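Week 8: Comparing grippers on wet objects
Instructor: Giorgia Valentini

The Tolari and Dritum fingers go on the same arm for this lab. Run the dish task with each pair and keep the wrist camera settings fixed.

For each run, write down:
- where the fingers close on the sponge
- where they close on the plate rim
- any slip, with the time in the log

Do not change the closing force between runs. If the object drops, mark the run failed and start the next one.

Logs are due Friday. Read page 397 of the reader first. 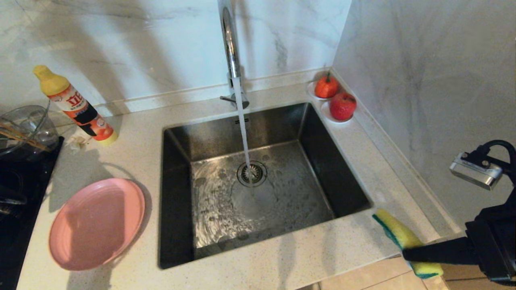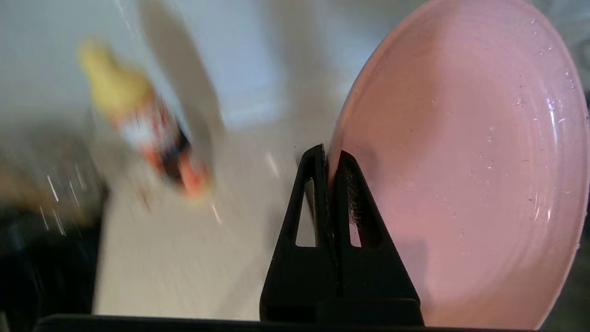
Figure 2. Sponge grasp at the sink (first) and plate rim grasp from the wrist camera (second).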